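The Far End

The company was called Ernis and the job was called handling partner. Ravindra Dixit had been a furniture fitter for 22 years and had never been a partner in anything, so he noticed the word.

"It just means you take the other end," said the young manager who signed him in. Her badge said Totine, because Totine owned Ernis, or had bought the part of it that paid people.

The workroom was an apartment with a parquet floor and a bed in it. They wanted it to be like a home. Ravindra had fitted wardrobes in a great many homes and he thought the bed was a nice try. There was no laundry on it, and no child had been told to stay off it.

The robot was named Brusia. It had two black hands and was very polite with them. It would reach out, stop, think, reach a bit more, and settle its fingers on the board as if the board might be asleep. Then it waited for him. That was the part he couldn't get used to. Sushil Bansal, who had held the other end for most of those 22 years, had never waited for anybody. Sushil lifted when he felt like it and shouted "Up!" when he was already up.

"Does it know when I'm going to lift?" he had asked on his first morning.

"It's learning that from you," the manager said.

"And when it's learned?"

She looked at her tablet. "Then it'll be a better partner."

He had heard that sort of answer before, at Tyagi, when they brought in the scheduling program that was going to give everybody shorter days. It gave four men shorter days. It gave them days with nothing in them at all.

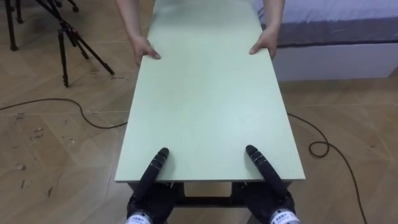 Ravindra at the far end, Brusia at the near one.

They did the board again. It was a pale green thing, long enough to be awkward, and he could have moved it by himself in less time than it took Brusia to make up its mind. He said so. The manager said time wasn't what they were measuring yet. He liked the "yet" even less than he liked "partner."

At lunch he called Sushil, who had been let go in March and was now, he said, studying the ceiling.

"So what's he like?" Sushil asked.

"It. Careful. Doesn't talk."

"Sounds like an improvement."

"It doesn't know a thing about stairs."

"You going to teach it stairs?"

Ravindra chewed for a while. They were paying him 800 a week, more than Tyagi ever had, and the contract ran until they were satisfied. He had read that line twice and his daughter had read it once, out loud, in a voice.

"They haven't asked about stairs," he said.

"They will."

In the afternoon he tried something. He took hold of his end and, just before he lifted, let it drop a hair on the left, the way he and Sushil used to when there was a corner coming. It wasn't in the instructions. Brusia's fingers stayed where they were. He did it again. The third time, the right hand shifted its grip, only slightly, toward the side that would have to swing wide.

"Oh, that's great," said the manager from behind him. "What was that? Can you do that one again?"

His hands were still on the board. He thought about Sushil backing down a stairwell with a dresser on his chest, swearing the whole way, never once looking behind him.

"Do what?" Ravindra said.

She waited with the tablet. At the other end of the board, Brusia waited too.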